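4.2 Reusable cups and deposit return in shared kitchens

The second part of the study looked at what happened to cups after they left the counter. Earlier work on deposit schemes has mostly dealt with bottles and cans, which people carry home and bring back in bulk. Cups behave differently. They are used for a short time, often within a few minutes' walk of where they were handed out, and the deposit is small next to the price of the drink. We wanted to know whether the distance to the nearest return point mattered more than the size of the deposit.

Two sites took part. Fasa is an office building with a single cafe on the ground floor and shared kitchens on the upper floors. Lawal is a teaching building with two cafes and no kitchens that students can use. Both sites moved to reusable cups in June, and both used the same supplier, Skaris, so that differences in the cup itself would not affect the results. The deposit was the same at both sites at the start and was doubled halfway through the study.

Cups were logged when they were handed out and again when they came back. The log at Fasa covers 1067 loans and the log at Lawal covers 682. We left out loans made to staff of the cafes, who did not pay a deposit. Loans still open on 22nd December were treated as not returned, although a few of these cups did come back later and were put into use again by the sites.

Return rates were higher at Fasa in both halves of the study. Doubling the deposit raised the rate at Lawal but made little difference at Fasa, where most cups were already coming back. Interviews help to explain this. People at Fasa said they left cups in the kitchen sink and took it for granted that somebody would carry them down. Cleaning staff did carry them down, and under the rules agreed by Salamatu Ajayi and the building manager, the deposit then went to a shared fund – a detail that few of the people we spoke to knew. At Lawal there was no such route. A cup left in a lecture room was often picked up by the evening crew and thrown out with the paper ones.

We also asked about cleaning. Around 600 people answered the short survey sent to users of both buildings, and the most common complaint was about staining and smell, mainly from coffee with milk. Complaints about the look of the cups were rare. Color was discussed at length in the planning meetings, where Olumide Ekwueme argued for one strong color at each site so that returned cups could be sorted by eye. The Wikerier washing line used by both sites sorts by height and ignores color, so the point had no effect on cost.

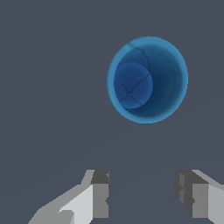
Figure 6. A blue cup viewed from directly above (computer rendering).

Does a higher deposit bring more cups back? At a site where returning a cup takes effort it does, but where cups are already collected from the places people leave them, the extra money changes very little.

This result should be read with some care. The two buildings differ in more ways than their kitchens, and the people who use them differ in age and in income. Femi Nwankwo and Hauwa Ojo, who coded the interviews separately, agreed on most themes but differed on how many of the Lawal answers showed real concern about the deposit and how many simply repeated the wording on the posters. We kept both codings and report the range in the appendix. The survey was also sent out during an exam period at Lawal, and replies from that site came in more slowly – Adel Tahiri's follow-up message brought the number up, but mostly among postgraduates.

Section 4.3 turns to the cost of collection.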